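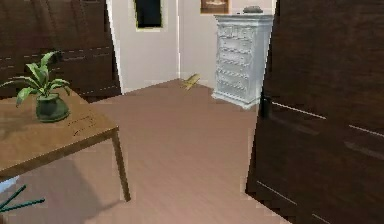 Guthrie
Posted May 26, 2023
Need to fix the budget for a mobile manipulator trial in furnished homes. Clanance quotes 3682 per month for the arm and base. Tundard quotes 2065, gripper billed separately. Plan is to run everything in simulation first, then rent for 2 months. Is the cheaper base adequate?
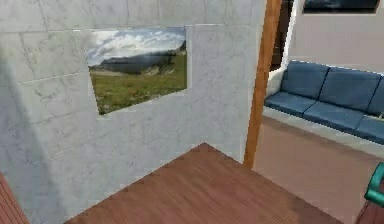

Clillari
Check base width before price. Our narrowest doorway was 82 cm and the turning radius mattered more than payload. I would take the Tundard.

axle_nut
Disagree. Add the gripper and a spare battery and the gap mostly closes. Get both quotes itemized.
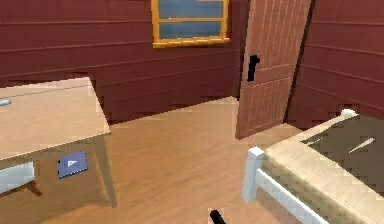 Clillari
A spare battery is optional at two hours of testing a day. The gripper is a fair point.

Guthrie
Itemized quotes requested. Does either rental include the sim model, or is that a separate license?

axle_nut
Separate on ours. Ask for it in writing.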